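Long thread about the contract talks at Muston. I follow this club since many years and I have read all what is public, so I try to put it in order. English is my second language, please be patient with me.

1/ The situation is simple on paper. Our center back has a contract until the end of this season. From January he may sign with another club for free, and we can do nothing against it. It is November 27, 2024, so there is not much time left.

2/ The club offered him two more years. He wants three. The money per year is, from what the local paper writes, almost agreed. So the whole discussion is about one year, when he will be 33.

3/ I understand the club. We had a bad experience with long contracts for older players. The last one played 2 matches in his final season and we paid him until the last day of it.

4/ But I understand the player also. He has played 67 league matches in a row for us. He did not ask for a raise when we were relegated, and he did not ask when we came back up.

5/ Some people answer me that you must not pay for the past. I agree with this in general. My question is who plays in his position in August if he leaves. We have one defender of 19 years and one who is on loan from Prutholm and goes home in the summer.

6/ About Prutholm: there is a rumor that they are the club who waits for him in January. I have seen it in two places, but both seem to copy the same post, so I count it as one rumor. Please do not write to me that it is done.

7/ A small correction to number 4. I wrote "in a row" and a follower has reminded me of the cup week when he was rested. That was a cup match, so the league number is still correct. Thank you for checking.

8/ What could be a solution? The third year could depend on matches played. If he starts in half of the league matches in year two, the third year begins automatically. Qin did this with their goalkeeper and both sides looked content with it.

9/ The difficulty with such a clause is the trust. A coach can be told to leave a player on the bench in April so the number is not reached. I do not say our club would do it. But an agent must think about it, this is his job.
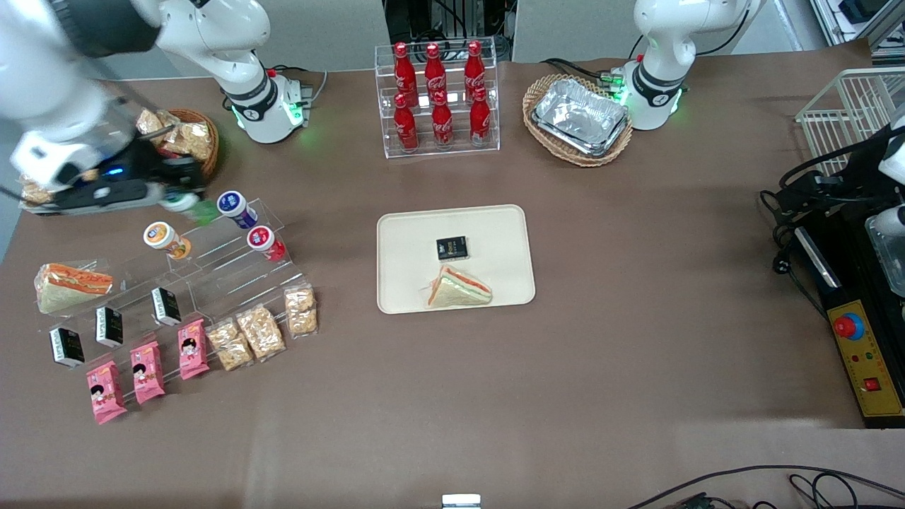
10/ Then there is the sponsor side. Cluker is on the shirt until the summer and their own contract is also in discussion. I do not believe that a shirt sponsor decides about a defender, but the budget for next season can not be finished before this is signed.

11/ And the season tickets. We sold over 2000 this year, for a club of our size it is very good. Many of these people bought early, before they knew who would stay. I think they deserve to hear something from the board before the winter break, even if it is only "we are still talking."

12/ My own opinion, for what it is worth: give him the third year with the clause, but count cup matches too, and let it begin at 15 starts and not at half. It is a lower risk for him and still some protection for us.

13/ If he goes, I will not whistle when he comes back with another shirt. I ask the others in the north stand to think about the same.

14/ I will add to this thread when there is official news from the club. Replies are open, but please bring a link if you write about numbers.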